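Forum search: Search threads... All boards Go

Student projects > Two-arm cloth folding, club entry thread

backlash_betty wrote:
Our club picked fabric for the June showcase. Everybody else picked blocks, like sane people. The rule sheet says the arms have to pick a garment off a surface, shake it out and put it down in something a judge would agree is a fold. We call ours Tuson, after the first person who quit. I've been going through the wrist camera footage to decide what we train on, and I'd like opinions before I throw any of it away.
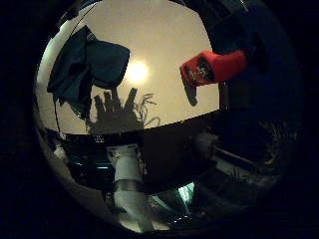
The disagreement in our group is about lens choice. Half of us want the fisheye on both wrists because you never lose the cloth. The other half say that you never lose the cloth because you never lose anything, including the ceiling light, and that the policy will fall in love with the ceiling light. I'm in the second half and losing.

Donal Ó Riain wrote:
Keep the fisheye. We ran narrow lenses at Dinberg and spent the whole spring grasping at air. The moment the sleeve leaves the view, your arm is doing interpretive dance. Undistort it later if the curves upset you.

backlash_betty wrote:
They do upset me. We tried undistorting and the corners turned to soup, so at the moment it all goes in raw. We have 2754 clips, of which 151 have a hand label for where the fingers close. I did most of those myself and would like it noted somewhere. 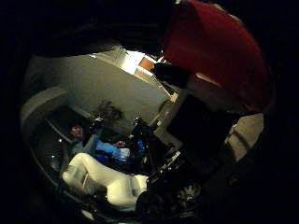
Labeling rules, such as they are: one mark at contact, one at release, skip anything where the gripper hides the cloth completely. That last rule throws out more than I'd like, and everyone has a different idea of "completely."

zerocross wrote:
Don't skip those. Occluded grasps are most of real folding. Throw them out and you've built a machine that can only fold things it's looking at, which won't survive a judge with a bath towel.

backlash_betty wrote:
Fair, and rude. But a label on a grasp I can't see is just me guessing with a mouse. What would you mark?

Also, shadows. We've got a bright overhead and a pale wall, and the fingers throw a lovely crisp shadow on it. My worry is that the network learns the shadow hand, which has excellent posture and can't pick anything up. 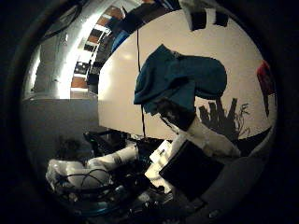
Živković thinks the shadow is free information and we'd be fools to kill it. You get a second view of the finger spacing for nothing, as long as the light stays put, and then at the showcase you find out how put it stays.

zerocross wrote:
It won't. Showcase halls are lit by whoever lost the bet. Randomize brightness in training or bring your own lamp.

Donal Ó Riain wrote:
Bring 2 lamps. And I disagree about the occluded clips, for the record. Use the joint readings to mark contact on those and leave the mouse out of it.

backlash_betty wrote:
Joint readings! We log those -- badly, but we log them. The clocks on the arm and the camera don't agree, so first I'd have to line them up, and the person who wrote the logger is the one the project is named after.
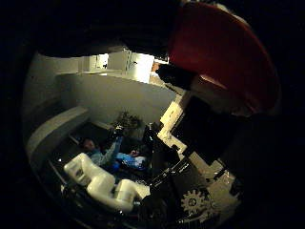

Plan for now: keep the raw fisheye, put the occluded clips in their own folder, try the joint trick on a small batch and see whether the contact marks land anywhere near mine. If they don't, I'm blaming the clock. Drustitz has a sync script posted in the tools board that I haven't tried yet.

zerocross wrote:
That script assumes both clocks drift the same way. Read the comments under it first.

backlash_betty wrote:
Read them. Going to bed.

Recent threads
Drustitz sync script, bug reports
Belt or gear for a first wrist joint?
Showcase rules: what counts as a fold
Selling: spare servo horns, mostly straight

Last updated 3 October 2020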